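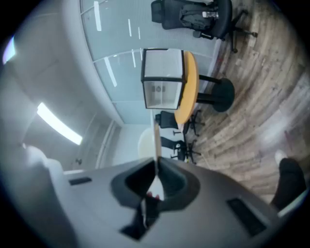

How do you make a plain office feel like a place people want to sit down in?
Start with one warm color at table height and let everything else stay quiet. A round table helps too, because people drift up to it from any side.

Welcome to the gallery for our new room at Kelten! We moved in over December, and I've been wanting to show it off ever since. It's a wooden-look floor, a round table with an orange wooden top, black bits wherever we could get away with them, and I love it so much more than the old place (gray carpet, gray desks, gray everything).

The table. Kurniawati Pelupessy found it through Benavides and sent me the listing at 9 at night with no message, only the link. Round top, one black column, a wide round foot. No legs to kick! I was worried the orange would be too much against the floor, and I've never been so happy to be wrong.

The floor. Planks in gray-brown and tan, with darker brown patches here and there and plenty of grain. We looked at 21 samples from Vudilier before picking this one, and Faizal Gunawan still has most of them stacked beside his desk at home.

The see-through box. It lives on the table for now, a cube with thin black edges and a few small dark things inside. I keep trying other spots for it and it keeps coming back. It looks so good against the orange.

The chair. Black, mesh back, five-spoke base on casters. It came from the Fulix clearance and rolls beautifully on the planks, so it travels a lot. If you borrow it, park it near the table when you're finished, please!

Still to come: a second lamp, and maybe a plant or 2 if somebody promises to water them. We had 300 dollars left for the extras and I've already got my eye on a big paper shade. Faizal wants a coat rack first, and he's probably right. More pictures once they're in.

Posted January 12, 2018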